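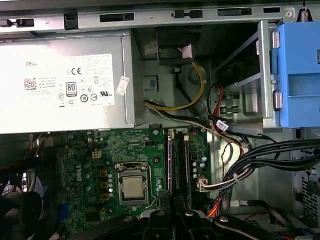
The inside of an open Dell desktop, power supply at the top and the processor socket in the middle of the board.

Sillel Robotics Club - Frequently Asked Questions

We get a lot of the same questions at the October sign-up table and in the club inbox, so Kamran Bajwa and I have tried to gather them all in one place. If yours isn't covered, please write to us anyway. We like getting mail!

What is the club working on this year?

Our main project is called Landeg, and it is all about teaching a robot arm to help take apart old desktop computers so the pieces can be sorted for reuse. We start with the easier jobs, like lifting out a memory module or letting go of a plug, and work our way toward the fiddly ones. A desktop is a wonderful thing to practice on, with cables running every which way, levers, clips, and parts tucked behind other parts, and students usually come away knowing a good deal more about computers than they expected to.

Do I need to know how to program?

No, you really don't. Plenty of our members had never written a line of code when they joined, and a few still prefer the screwdriver side of things, which suits us fine because there is always plenty of that. If you would like to learn, Kamran runs a beginner hour before the regular meeting, and he is very patient about missing commas.

When and where do you meet?

We meet twice a week in the workshop behind the library, from 3:30 until 5:30 in the afternoon. Come in by the side door and follow the noise. You are welcome to come to only one of the two meetings, though during the last few weeks before the competition most people end up at both.

What does it cost?

Dues are $60 for the school year. That covers your club shirt, your share of the small parts we go through, and the bus to the competition. If the dues are a problem, have a quiet word with either of us and we'll sort it out. It stays between us.

How many students can join?

We have room for 18 on the Landeg team. When the list is full we start a waiting list, and spots do open up after winter break, so please put your name down even if it looks hopeless.

What is the Trakuden?

The Trakuden is the regional competition we enter each spring. Teams get the same model of computer and a set list of parts to remove, and the judges score for care as well as speed. A bent pin or a torn label costs you points, and so does leaving a screw rattling around in the case - ask anyone who was there last year. We finished with 77 points, our best score so far, and we are still a little giddy over it.

Is it safe?

We take it slowly and we take it seriously. Computers are unplugged before anyone opens them, with no exceptions, and we don't open the power supplies themselves at all. They come out of the case whole, and they go on the shelf whole. Safety glasses stay on whenever the arm is powered, and only the person holding the stop button gets to say "go." Long hair tied back, please, and no dangling sleeves.

Can I donate an old computer?

Yes, please! Desktops are best, in any condition. Take the hard drive out first or ask us to hand it back to you while you wait. We can't take monitors or printers, much as we'd love to, as the storage closet is already a bit of an adventure. Laptops are a maybe, so write first.

Where does the money come from?

Dues cover part of it, and the rest comes from the spring bake sale and a $3000 grant from Gravix, a local machine shop that has been very kind to us.

Can parents come and watch?

Of course. The first meeting of each month is open to families, and the students love showing off what they've been up to. Bring a chair if you plan to stay the whole time, as the stools are not very comfortable.

Who do I talk to about joining?

Either Kamran or me. Stop by the workshop, or leave a note in the club mailbox at the front office with your name, your grade, and which days suit you best.

Yiran Shi, club advisor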